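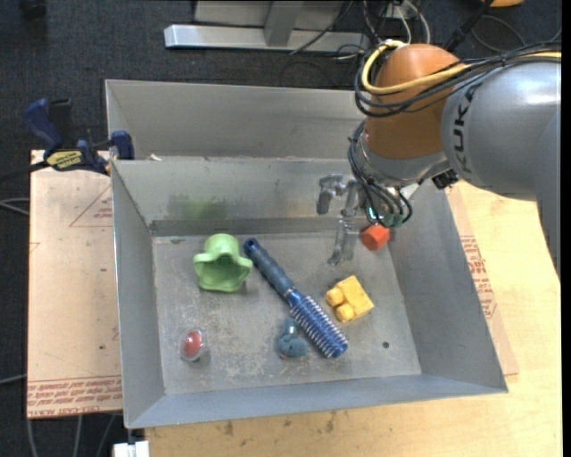
物流受託のPadellは2025年5月17日、雑貨の返品仕分けに使うロボット設備の導入計画をまとめ、来年度予算に組み込む方針を取引先に示した。対象は本社に隣接するHornby倉庫の返品ラインで、箱に混在して戻ってくる商品を一点ずつ取り出し、検品台へ送る工程である。評価用のセルではKUKAのアームに金属製の二本指グリッパーを付け、灰色の金属ビンから物を取り出す作業を扱っている。ビンに入れる品目は実際の返品に近づけるため形と材質をばらけさせており、ヘアブラシ、星形のカップ、小さなぬいぐるみ、突起の付いたブロックなどが同じ底面に並ぶ。ビンの縁は青いクランプで挟んである。

計画では、まず評価用セルを1台維持したまま、11月に量産用セル2台を発注する。納期は発注から15週を見込む。据え付けと調整を経て、返品が増える時期を避けて稼働に入る段取りとした。3台目以降は、2台の稼働実績を見たうえで改めて予算を申請する。

同社が今回の計画でもっとも時間をかけたのは、本体以外の費用の洗い出しだった。前回、別の倉庫で搬送設備を入れた際には、見積もりの比較が本体価格に偏り、安全柵、床の補修、電源工事、配線の保護材が後から追加になった。最終的な支出は当初予算を12%上回り、年度末に他部門の更新計画を一つ先送りしている。

このため今回は、見積依頼書の段階で費目を本体、ハンド、ビジョン、架台、安全機器、工事、教育、保守の8項目に分け、各社に同じ様式で記入を求めた。記入のない費目は「含まない」と見なし、比較表では別に見積もった金額を加えて総額をそろえる。値引きも総額からの一括ではなく、費目ごとに示すよう条件を付けた。

見積もりを提出したのは、システム構築会社のUmaliとArdenの2社である。本体とハンドを合わせた金額ではUmaliが低かった。一方、保守を含めた5年間の総額では差が縮まり、部品の交換周期の置き方によっては順位が入れ替わる。Padellは両社に対し、ケーブル類とハンドの指先部品について、交換の目安となる稼働時間と単価を追加で提出するよう求めている。アームの手首まわりを通るケーブルは動作のたびに曲げが加わるため、消耗品として保守費に計上する考えだ。

ハンドの選定も予算に影響する。二本指のグリッパーは、ブロックのように平行な面を持つ品では位置決めが比較的容易だが、布製品や口の開いた容器では、つかむ位置によって結果が変わりやすい。吸着式を併用する案も検討されたものの、ハンド交換装置と配管が加わり、1台当たりの費用が増える。同社は初年度の対象を二本指で扱える品目に絞り、残りは従来どおり人手で処理することにした。対象となるのは返品点数の42%で、投資回収の試算もこの範囲だけを前提としている。

ビンの仕様は購買部門から見直しの要望が出ていた項目の一つである。市販の樹脂容器を使えば単価は下がるが、内壁の傾斜や底の深さが品種ごとに異なり、そのつどアームの進入角度を確認し直す必要がある。現場側は、金属製のビンを固定して使い、商品だけを入れ替える方式を推した。結論としては、量産用セルでも金属製ビンを標準とし、予備を各セルに1個ずつ持つ。固定方法は評価用セルのクランプから、架台へのボルト止めに改める。工事費の中ではわずかな額だが、前回はこうした小物の手配が漏れていたため、今回は部品表に品番まで記載した。

人員面では、返品ラインの定員は当面変えない。稼働後しばらくは、つかみ損ねた品の処置やビンの入れ替えに人が付く必要があり、削減分を初年度の効果に入れると試算が甘くなるとの判断による。効果として計上するのは、繁忙期の残業と短期派遣の費用の減少分に限った。教育費には操作担当者の講習のほか、夜間の一次対応を受け持つ設備担当者の講習も含めている。

資金の手当ては、購入とリースの両方で試算した。リースは初年度の負担が軽い反面、ハンドやビンの変更に貸し手の承認が要る契約が多く、品目を入れ替えながら使う今回の用途では手続きが増える。このためアームと制御装置はリース、ハンド、ビン、架台は購入とする折衷案が有力となっている。評価用セルは既に購入済みの設備であり、量産用の稼働後も、新しい品目の試験と予備部品の確認に使い続ける。

残る課題は床工事の時期である。Hornby倉庫の返品ラインは通路を兼ねた区画にあり、工事中は仮置き場を別に確保しなければならない。同社は区画を二つに分け、片側ずつ施工する案で施工会社と調整している。工期が延びた場合に備え、仮置き場の賃料は予備費から出す。予備費は総額の8%とし、工事と安全機器以外への流用は認めない。

両社からの追加資料がそろい次第、比較表を更新して社内の投資審査にかける。発注先は審査後に決定し、契約書には検収条件として、指定した品目の組み合わせでの連続運転試験を盛り込む。試験に使う商品はPadellが用意し、品目の一覧は契約前に発注先へ渡す。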